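Edgardo Sebastian
@edgardo_sebastian · 3/7/25

Thread on limescale, kettles and hard water, as I've been asked the same questions by the whole of my stairwell in Tarkby since the supply was switched over. Long. Mute if soft-watered.

Hardness is dissolved calcium and magnesium, mostly picked up from chalk or limestone. Water companies report it as mg/l of calcium carbonate, or in German degrees, or French degrees, or Clark degrees. They are all the same quantity in different units, and appliance manuals rarely say which one they want.

Ours is now 20 German degrees. Before April it was 8. To get mg/l of calcium carbonate from German degrees, multiply by 17.8. So we went from 142 to 356. If your dishwasher was set up before the change, the setting is wrong.

There are two kinds of hardness. Temporary hardness is the hydrogencarbonate part, and it drops out as scale when you heat the water. Permanent hardness is mainly sulphates and chlorides and stays dissolved. Kettles fur up because of the first. The second matters for soap. 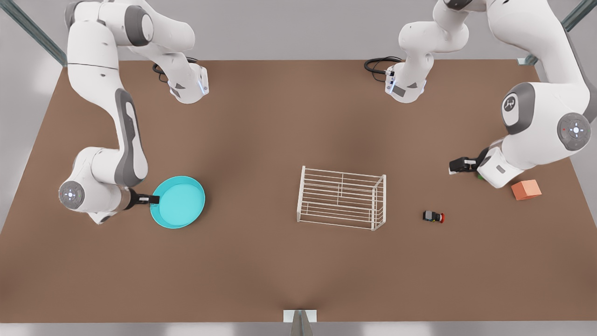 The chemistry in the kettle is short. Calcium hydrogencarbonate goes to calcium carbonate, water and carbon dioxide. The carbon dioxide leaves, the carbonate sticks to whatever is hottest. With a concealed element that means the base plate.

Scale conducts heat badly, but in a kettle the energy penalty is small, as the heat has nowhere much to go except into the water. What suffers is the element, which runs hotter than it should, and the thermostat, which may cut out early.

Descaling. Citric acid, food grade, bought as powder. One level tablespoon per half litre. Fill to cover the scale, warm it to hand-hot, switch off, leave for 20 minutes, empty, rinse twice, boil once and throw that away.

Do not boil citric acid in hard water. Above a certain temperature you start forming calcium citrate, which is poorly soluble and comes down as a white film harder to shift than what you started with. I have done this. It took two evenings and a wooden spoon.

Vinegar works. It is slower at kitchen strength and the smell stays in plastic lids. I wouldn't put it near rubber seals regularly.

Never mix either of them with bleach. Acid plus hypochlorite gives off chlorine gas. This includes bathroom sprays where the bleach is in small print on the back.

Dishwashers next. The salt does not touch the plates. It goes into a separate chamber and regenerates a resin, which swaps calcium and magnesium for sodium. The setting on the panel tells the machine how often to regenerate. "All in one" tablets contain some softening agent, but at 20 degrees I would still fill the salt.

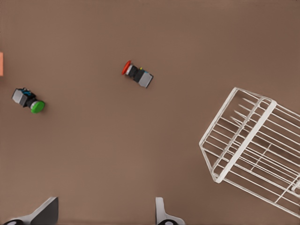
Mine is a Vundano, and the manual gives a table from 0 to 7. Level 5 for us. Ariel Catacutan on the floor above has the same model left on level 2, and her glasses came out cloudy within a fortnight. She changed the level, ran them through once with citric acid in place of detergent, and most cleared.

The ones that didn't clear are etched. Test: wipe a patch with vinegar. If the cloud goes, it was scale. If it stays, the glass surface itself is damaged and no product will bring it back. Etching is usually a soft-water problem, so hers probably dates from before April.

Jug filters. The usual cartridge is a weak acid ion exchange resin with activated carbon. It takes out temporary hardness and improves the taste of tea. Capacity depends on how hard the water is, so the "four weeks" on the box means less here than it did. I go by the kettle: when film returns to the surface of the tea, the cartridge is spent.

Magnetic clip-on conditioners: I fitted one from Matos to the inlet pipe for 8 weeks. Kettle descaled at the start, weighed dry at start and end. Gain was 19 g with it on. I then did the same for 8 weeks without, similar number of boils. Gain was 19 g. One kettle, kitchen scales, make of it what you like.

Replies asking about whole-house softeners — I rent, so no first-hand data. Keep one unsoftened tap for drinking if you go that way. Ploniswood library has the regional water report in paper form, and the hardness table is near the back.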